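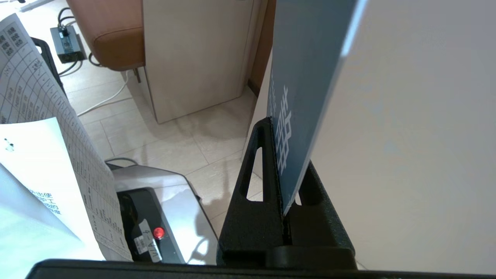
Lộc Trương remarked, on first opening an account with us, that most silver dealers will quote a price to buy before they will quote a price to sell, and that a customer ought to hear both in the same telephone call. The remark was made at our counter and has since been written into the way Vuruna does business. Every quotation we issue, for a single coin or for a full vault allocation, now carries a buying price and a selling price side by side.

About Vuruna

Vuruna is a privately owned dealer in physical silver, platinum and palladium. We buy and sell investment-grade bars and coins, arrange insured storage for clients who prefer not to keep metal at home, and publish written commentary on the white metals markets for account holders and the general public. We do not deal in futures, options or any other form of borrowed exposure. Metal that a client buys through us is metal that exists, is identified, and is held in the client's name.

The company was established to serve private savers, small family offices and the trustees of modest pension arrangements. These clients had long been able to buy gold with little difficulty but found the market in other precious metals harder to enter. Silver was sold mainly in collectible form at high premiums. Platinum and palladium were often available only in quantities suited to industrial users. Vuruna was formed to offer these metals in practical sizes and on published terms.

Our Business

The company is organized into two divisions.

The Dealing Division is responsible for all purchases and sales. Its staff take orders by telephone and through the online account, confirm prices, and see each trade through to settlement. Prices are based on the prevailing wholesale market at the time of the order, to which a stated margin is added on purchases and from which a stated margin is deducted on sales. The margin depends on the metal, the form in which it is supplied and the size of the order. The current schedule is available to any member of the public on request, and account holders receive notice before any change takes effect.

The Custody Division is responsible for storage, audit and delivery. It maintains the register of client holdings, instructs the vault operator, and issues statements. The division reports to the board separately from the Dealing Division, and no member of staff may hold a position in both.

Storage at Ponar

Client metal is stored at Ponar, a secure facility operated under contract for Vuruna and a small number of other dealers. Storage is fully allocated. Each bar is recorded by refiner, serial number, weight and fineness, and each client may obtain a list of the bars held on his or her behalf. Coins are held in sealed containers recorded by type, date and quantity.

Silver presents particular questions of storage on account of its bulk. A holding of silver takes up a great deal more space than a holding of gold of equal value, and storage charges reflect this. We ask clients to consider the yearly cost of storage before placing an order, particularly where the metal is to be held for many years. Our dealing staff will provide a written estimate without obligation.

Standard silver bars of 1,000 ounces are the most economical form for larger holdings. They are not, however, convenient to deliver or to divide, and clients who may wish to take possession of their metal are generally advised to choose smaller bars or coins. A client may move from one form to another at any time, subject to availability and to the charges shown in the schedule.

Vault holdings are counted and reconciled against the register by an independent inspector. The inspector's report is made available in full to account holders through the online account. Insurance is maintained for the full replacement value of all stored metal, and a copy of the certificate may be inspected at our office by appointment.

Buying Back

Vuruna undertakes to quote a purchase price for any metal it has previously sold, provided that the metal has remained in storage at Ponar or is returned in its original condition. Metal returned from private possession is tested before payment is made. Testing does not damage the item and is carried out at no charge where the metal was originally bought from us. Metal bought elsewhere may also be submitted, in which case a fee applies.

Payment for metal held in storage is made within 2 business days of sale. Payment for metal submitted for testing is made within 7 business days of receipt. Funds are sent only to a bank account in the name of the account holder.

Market Commentary

The company's commentary is published under the title Triệu. It reports on prices, supply and demand in silver, platinum and palladium, and on the economic news that bears upon them: interest rates, currency movements, mine output, vehicle production and the needs of industry. It is written by the company's own staff and is intended to inform. It does not recommend that any reader buy or sell at a given time.

The editors of Triệu work under a written policy. Staff who contribute to the commentary may not trade for their own account in the metal discussed until the article has been public for one full business day. Corrections are printed at the head of the article concerned and remain there. Readers may submit questions or objections in writing, and a selection is published with replies.

An annual review is issued each May. It is supplied to account holders without charge and may be bought in printed form by other readers.

Technology

Accounts are maintained on Covach, the company's own ledger system. Covach records every order, transfer and withdrawal and allows the client to view holdings, statements and storage charges at any time. Records may not be altered once entered. Where an error is found, a correcting entry is made and both entries remain visible to the client.

Access requires a password and a separate confirmation. The company will never ask for a password by telephone or by electronic mail, and clients who receive such a request should report it to the Custody Division without delay.

Governance

Vuruna is overseen by a board of directors, the majority of whom take no part in daily management. The board approves the margin schedule, appoints the independent inspector and reviews all complaints that have not been settled at the first stage. The company carries no borrowing secured on client metal, and its storage agreements state that such metal does not form part of the company's assets.

Identity checks are carried out on all new clients as required by law. These checks may take longer for trusts, companies and pension arrangements, and applicants are asked to supply complete documents at the outset.

Opening an Account

Accounts are open to individuals over the age of eighteen, to companies and to trustees. The minimum first order is $200. There is no minimum for later orders, although storage charges are subject to a monthly minimum shown in the schedule. An account that holds no metal carries no charge and may be closed at any time by written notice.

Visitors are received at our office by appointment. Metal is not kept at the office beyond what is needed for testing and collection, and clients who wish to collect an order in person must give notice and present identification.

Important Information

The prices of precious metals rise and fall, and silver, platinum and palladium have at times moved more sharply than gold. Metal pays no interest or dividend. Persons who are uncertain whether such a purchase is suitable should seek independent advice before opening an account. Nothing on this page is an offer to buy or sell at any particular price.

Page last revised 26/10/2021. Earlier versions may be obtained in writing from the Custody Division.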